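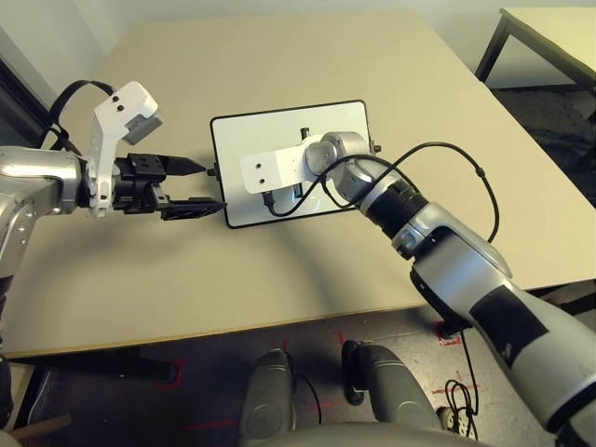 Someone on my last thread reckoned the planner was never the problem with two arms, it's always what you tell the planner about the other arm. I brushed that off at the time. I'm now a week into this and starting to think they had a point, so I'm having another go at asking it properly.

Two-arm planning: left arm stops short and replans forever whenever the right arm is parked over the same board

Tags: motion-planning, dual-arm, collision-checking, pistolow

Hi all. I'm running Pistolow for planning and Kakska for control, both arms on one controller process. Job is a shared workspace thing: right arm goes in and stays put over a board on the table, left arm comes in from the side with the gripper and does its bit at the edge of the board. Each arm on its own is lovely. I can send the left one in all day with the right arm folded away and it goes to the pose, no fuss.

As soon as the right arm is in position first, the left starts its approach, gets to 43 mm from the goal and stops. Then it replans, gets a valid plan (!), moves a hair, stops, replans. I left it going while I had lunch and it was still at it when I came back. No error, just this over and over in the log:

path invalidated during execution: left_finger_lower vs attached_body_0
replanning (attempt 53)
plan found
path invalidated during execution: left_finger_lower vs attached_body_0

The bit I can't get my head around is that the plan is fine when it's made and bad a moment later, with nothing moving except the left arm. The right arm is holding position, I've plotted the joints and they're flat as a pancake.

Stuff I've tried so far:

Dropped the collision padding on the left gripper to zero. It stops a bit closer, same loop.
Swapped to the slower planner in Pistolow, the one that does the smoothing pass. Prettier path, same loop.
Turned off the check during execution altogether. It goes straight to the goal, but I had my hand on the stop button the whole way and I don't want to run it like that.
Restarted everything on Thursday in case it was just sulking.

The scene gets updated from the wrist camera on the left arm at 20 Hz. I'm using the Pandey perception node for that, mostly default settings, and it feeds object poses into the planning scene. The head camera isn't feeding anything in, I only record it.

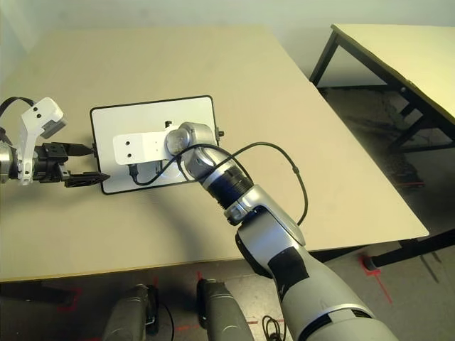

Do both arms have to be in one planning group for Pistolow to see them as obstacles to each other?
Separate groups are fine as long as they share the one scene, and then each arm shows up to the other as a moving body.

I only put that there as it's the first thing I got asked last time, and I've checked it. Same scene, both groups load from the one robot description, and if I deliberately ask for a silly pose the planner says no like it should.

What am I missing? Is there a way to see which version of the scene the execution check is using? Happy to post the config if somebody tells me which part is worth looking at, it's very long and I'd rather not dump the lot.

2 comments

Which clock is the perception node stamping with? Arrival time or capture time?

Um. Whatever the default is. Will look tonight.

Answer 1 (accepted)

I had pretty much this exact headache with our setup at Prandham last winter, so let me save you the month I spent on it.

Look at the name in your log. It's attached_body_0 that the finger is hitting, so the arm itself is in the clear. An attached body is something the scene thinks is stuck to a link, in your case I'd bet a link on the right arm. There are two ways its pose gets set. Pistolow moves it along with the link using joint states, and the Pandey node ALSO publishes a pose for it if it recognises the object in the camera. By default Pandey wins. So when you plan, you might be getting the joint-state version, and during execution every camera update shoves the body to wherever the camera thinks it is.

Now add that your camera is on the arm that's moving. Pandey turns the detection into a world pose using the arm's transform, and out of the box it looks up the latest transform available, when what you want is the one from the moment the picture was taken. Ours had 58 ms between the shutter and the pose coming out. While the left arm is travelling, the right arm's object gets dragged along in the direction of travel by however far the camera moved in that time. When the left arm stops, the object snaps back to where it belongs, the planner sees loads of room, makes a good plan, starts moving, the object slides off again, boom, invalid. Round you go! That's your "fine when it's made and bad a moment later".

What I'd do, in this order:

First, prove it. Open the scene viewer, turn on the trail for attached_body_0, and jog the left arm side to side by hand control with the right arm holding. If the body wobbles in time with your jogging, that's the lot, you've found it. Mine looked like it was on a bit of elastic.

Second, in the Pandey config set

stamp_source: capture
transform_lookup: at_stamp

You need both. I set only the first one and it got worse, and I went off down completely the wrong path for days thinking the driver was broken.

Third, tell Pistolow not to let perception move anything that's attached:

attached_bodies:
 pose_source: kinematics
 perception_updates: ignore

That last one on its own would probably stop the loop, but I'd fix the timestamps anyway or it'll bite you on loose objects later on. Anything lying on the table gets the same sideways smear, you just haven't been close enough to one to notice.

Put your padding back too, please. Zero padding on a finger that close to another arm gives me the heebie-jeebies.

One more thing to watch. If the object slips or swings in the grip, kinematics won't know. We handle that by letting perception correct the attached pose only when both arms have been still for a moment, and never mid-move. It's a few lines in the Kakska state callback, nothing clever, and I can dig it out if you're keen.

Answer 2

Just increase the padding tolerance and set replan attempts to 1. Works for me. Also are you on the newest Kakska, the old one had heaps of bugs with two arms.

Comment on Answer 2: Padding bigger makes it stop earlier, doesn't it? And I'd be a bit careful with one attempt, you'll get a dead stop and no second go when something real gets in the way.

Answer 3 (from the person who asked)

Writing this up as an answer so the next poor soul finds it.

It was the timestamps. I did the jogging test from the first answer and the attached body swam back and forth with the left arm, clear as day, and I felt very silly as I'd had that viewer open on the other monitor the entire time with the trails turned off.

Changed both Pandey settings and the Pistolow one. The first run went straight in and I didn't trust it. Did a bunch more with the right arm parked at slightly different spots over the board and the loop hasn't come back. Padding is back at the default.

Then I wanted to know if the poses were any good up close, so I had a go with a grasp and checked what the wrist camera reported through the same node.

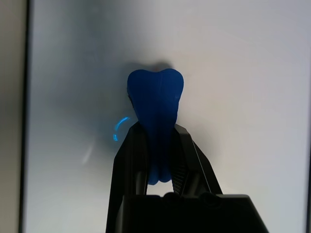
Blue tooth-shaped part between the fingers, seen from the wrist camera.

Two little leftovers, in case they help anyone:

transform_lookup: at_stamp will throw a "lookup would require extrapolation" warning for the first second or so after startup. I panicked and nearly switched it back. It's only the transform buffer filling up, and it goes away by itself. If it doesn't go away, your camera machine and your controller machine disagree on the time, so sort that out first.

When something is already in the gripper, make sure it's attached in the scene before you let anything replan. I forgot once, and the planner decided the start state was in collision (fair enough, the fingers were touching an "obstacle") and refused to move at all. Different message from the one above, it says "start state invalid", but I can see someone mixing the two up at the end of a long day.

I'd love that state callback snippet if the offer still stands. At the moment I've got perception ignored for attached bodies full stop, which is OK for the board job but won't be for the next one.

Comment on Answer 3: Good stuff! Snippet's in the shared files under dual-arm, look for still_gate. You'll want to change the velocity threshold, ours is tuned for slower joints than most people run.

Comment on Answer 3: Same loop here with a different planner and the stamp thing fixed it for me too. Would've been nice if capture was the default.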